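搜索本书 请输入关键词 搜索

第四章 受益所有权与跨境架构的识别

分享 33　评论 4

本章导读

跨境税收征管的困难,往往首先表现为语言上的困难。同一笔资金在甲地登记为股东借款,在乙地列为信托财产,在丙地的申报表中则可能只是一项往来款。学生在前三章中已经学习了居民身份、常设机构与税收协定的基本规则,本章转入所有权链条本身,讨论法律上的持有人与经济上的受益人相分离时,征管机关、金融机构和专业服务提供者各自承担何种识别义务。

本章使用的“受益所有人”一词,指最终拥有或者控制某一法律实体的自然人,以及交易实际为其利益而进行的自然人。该用法与税收协定股息、利息和特许权使用费条款中的“受益所有人”有别。后者的判断重点在于收款人能否自主支配所得,可以是公司,也可以是自然人。两种含义在实务文书中经常混用,阅读判决和税务裁定时应先确认所指为何。

学习目标

学完本章后,学生应当能够:区分登记所有人、名义股东与受益所有人;依据持股、表决权和其他控制方式绘制所有权结构图;说明信托、基金会和合伙在识别规则上的差异;就给定案情判断申报义务的承担主体,并指出尚待补充的证据。

导入案例:Jillolholm控股架构

Jillolholm是一家从事工业设备租赁的集团,母公司的登记股东为Forbridge受托服务公司,登记持股比例为81%。其余股份由若干雇员通过持股计划持有。集团内的设备由子公司Fortin购入,再以融资租赁方式交给各地的经营公司使用,租金汇入另一法域的资金管理公司。经营公司所在地的平均利润率长期低于同业,资金管理公司则在没有专职人员的情况下取得集团大部分利润。

税务机关最初将Forbridge视为控制方,并据此要求其说明资金来源。Forbridge提交信托契约,主张自己仅以受托人身份持股,对所得不享有利益。契约列明的委托人为Erhan Bilgin,受益人一栏则写作“委托人不时以书面指定之人”。契约另设保护人一职,由Morena Donati担任,保护人有权撤换受托人,并可否决任何超过约定金额的分配。

案件的争点由此集中于三个问题:委托人在设立信托后是否仍保有实质控制;保护人的否决权是否足以构成控制;在受益人尚未指定时,应当以何人作为申报对象。税务机关在第二轮询问中调取了意愿书、往来函件和银行授权记录,并将其与集团内部的审批流程逐项核对。本章各节将分别回到上述问题。

第一节 控制的含义

一、持股标准

多数法域以一定比例的股权或表决权作为推定控制的起点。比例标准便于操作,但只能反映正式的权利分配。间接持股的计算尤其需要注意:有的规则将各层比例相乘,有的规则则在每一层先判断是否形成控制,一经认定即视为全部归属。设某自然人持有甲公司60%的股份,甲公司持有乙公司40%的股份,按乘积计算,该自然人在乙公司的间接权益为24%;按控制链条计算,则为40%。在以25%为门槛的规则下,两种方法的结论相反。

二、其他控制方式

控制亦可通过任免董事、优先股附带的特别权利、可转换债券、家庭关系或者长期授权委托而取得。征管机关审查时不应止于章程,还应查阅股东协议、贷款合同中的限制性条款以及银行账户的签字权限。Ideser租赁合规数据库收录的29份集团结构文件,可供学生课后练习使用,其中包括载有特别权利条款的股东协议样本。

三、资产与控制的对应

对以有形资产为主要收入来源的集团,所有权审查应与资产审查同时进行。审查人员需要核对资产登记簿、购置合同、折旧明细和实际使用地点,确认名义上的出租人是否承担资产毁损、闲置和处分的风险。工业自动化设备价值较高,又便于跨境调拨,其租赁安排在实务中较为常见。若出租人从未参与选型、验收和保险,租金却全部归其所有,则有必要进一步考察其取得所得的商业理由。 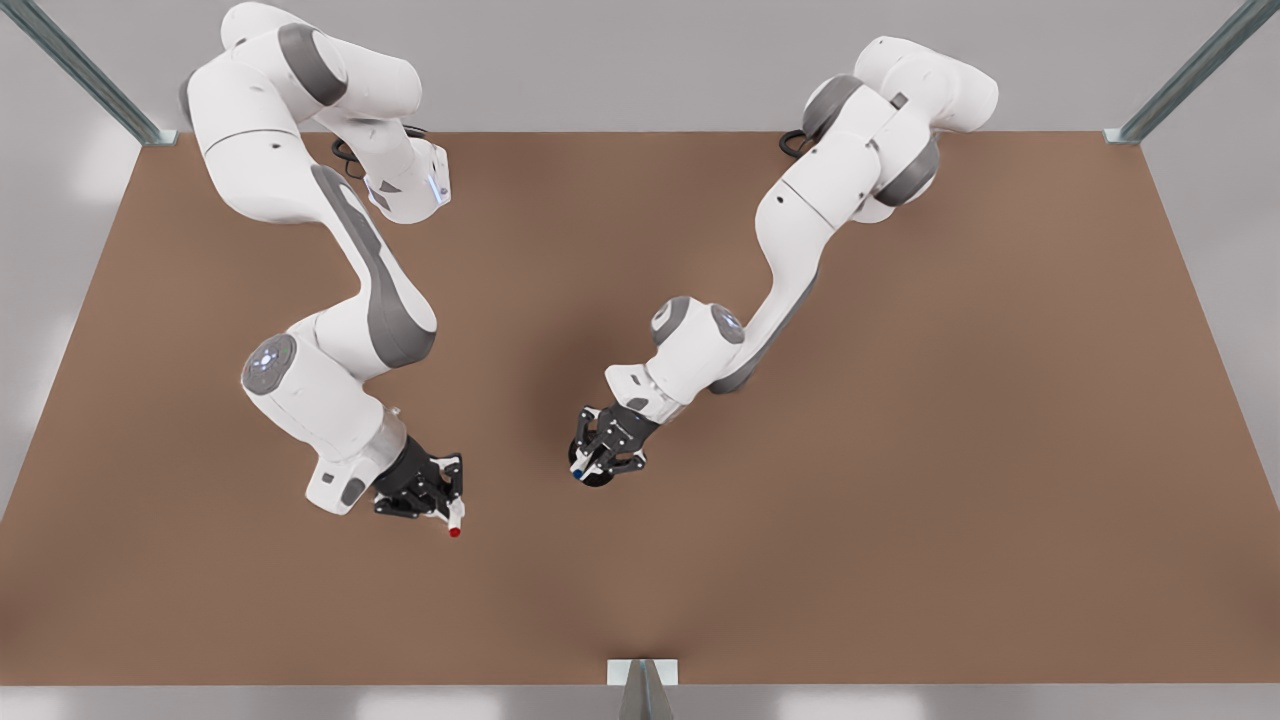
第二节 信托与类似安排

信托不具有独立法人资格,不能简单套用持股标准。通行的识别规则要求同时披露委托人、受托人、保护人、受益人或受益人类别,以及对信托行使最终有效控制的其他自然人。任何一方为法人的,应继续向上追溯。披露某人为信托当事人,并不当然意味着该人负有纳税义务。

在导入案例中,受益人尚未指定,不影响对Bilgin和Donati的披露要求。至于所得应当归属于何人,则须结合信托的可撤销性、分配的实际情况和适用法域的归属规则另行判断。保护人的权力若仅限于防止受托人滥用职权,一般不宜据此将信托所得归属于保护人。

关键术语

名义股东:以自己名义登记持股,但依约定为他人利益行使权利的人。

保护人:依信托文件享有监督、同意或撤换受托人等权力的人。

意愿书:委托人就信托财产的管理和分配向受托人表达意愿的文件,通常不具有强制约束力。

穿透:越过中间实体,对其背后的自然人或实际活动加以审查的方法。

思考与讨论

请根据导入案例绘制所有权结构图,并在图中分别标明法律所有权、表决控制和资金流向。对现有材料不能证明的环节,应以虚线表示,并列出拟调取的文件名称。

上述练习以书面形式完成,供第二节课堂讨论使用。

分享本章　评论 4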